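Ticket 801: label printer at the Skarnunham counter skips every other label
Opened by: Oğuzhan Aksoy
Assigned to: Siyabonga Van Wyk
Status: open, waiting on part

**23 September 2026, first thing**

Hi Siyabonga! So the label printer is at it again. I send one label, I get one label, lovely. I send a batch and I get label, blank, label, blank, all the way down. Yesterday's batch was 29 labels for the Gumede order and I ended up with a trail of paper down to the floor (I've kept it, in case you want to see the spacing).

What I've tried so far:

- Power off, wait a minute, power back on. No change.
- Took the roll out and put it back with the guides snug. No change.
- Ran the gap calibration from the front button. It fed four blanks, blinked green, then did the same thing again.
- Swapped in a roll from the other box. Better for six labels or so, then back to skipping.

The counter in the printer menu says 3,143, if that's any use to you. I never know if that's labels or inches.

**Reply, Siyabonga**

Labels, on that model. Which roll did you swap in, the Damer ones or the old stock? And can you check what size the driver thinks it's printing? Printer preferences, page setup tab.

**Later that morning, Oğuzhan**

Damer. And ooh, okay, the driver says the label is a hair taller than what's on the roll! I'm guessing that came in with the Sellent update, because I sure didn't touch it. I changed it to match the box, saved, and printed ten. Eight good, then a blank, then a good one. So it's a lot better but it isn't fixed.

I cleaned the gap sensor too, with one of the dry swabs from the drawer. There was a bit of gummy fluff on it.

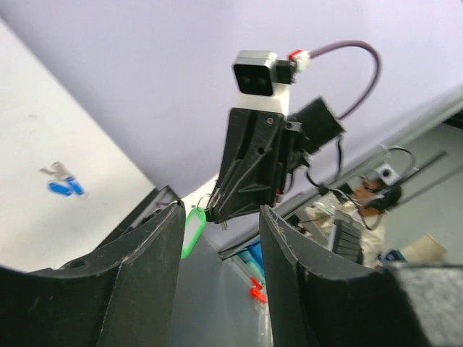
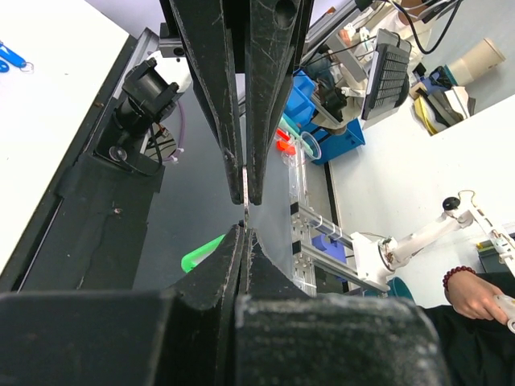

*Both: black gripper fingers, scuffed. Clear strip in the second one.*

**Reply, Siyabonga**

Good catch on the size. Please do the calibration again now that the driver is right, because the first one was done against the wrong length. Then a batch of 20, and tell me where the blanks land.

**After lunch, Oğuzhan**

Done! Calibrated twice, to be safe. Batch of 20 gave me one blank, after label 14. Ran it again and the blank came after label 3, so there's no pattern I can see. I also noticed the lid doesn't click on the left side unless I lean on it, and when I held it down with my hand the whole batch came out clean. Could it be the latch? There's a little tab in there that looks bent.

For now I've got the stapler box sitting on the lid (please don't laugh) and I'm printing the rest of the Gumede labels like that.

**Reply, Siyabonga**

Sounds like the latch. Ordered one under PO 358. Leave the driver size alone, and keep the stapler box where it is until the part gets here.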